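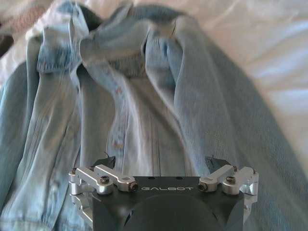
A denim shirt on the bed, with the gripper right above it.

Rules for Robots That Help at Home

By Conall Doherty
Saturday, January 20, 2024
24 comments | 103 shares

Robots can be strong. Strong things need rules! Same as cars, same as scissors.

Rule one - hands out. When the gripper is moving, your fingers stay away. Even if the shirt is in a big messy heap and you really want to fix it. Wait till it stops. Then wait for a grown-up to say OK.

Rule two - know where the stop button is. Before you start, not after. Big and red, usually. Anyone in the room can press it, kids too. You wont get in trouble for pressing it.

Rule three - go slow near people. A robot moving fast can bump you before you step back. So the people who make robots set a top speed and a top squeeze. Then they test it. The team at Rotow did 3,000 practice grabs in December. Shirts, socks, towels. Lots of socks.
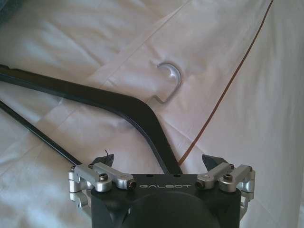

Rule four, check for things that snag. Hangers have hooks. Cords can get pulled or wrapped round something. A person looks first and moves what shoudn't be there.

Rule five - write it down. Something went wrong? Even a tiny thing? It goes in the log, so the next person knows.

Try it: make three rules for a robot in your room. Stick them on the door.

Related
What Is a Sensor?
Treso Visits a School
30 Robot Words to Know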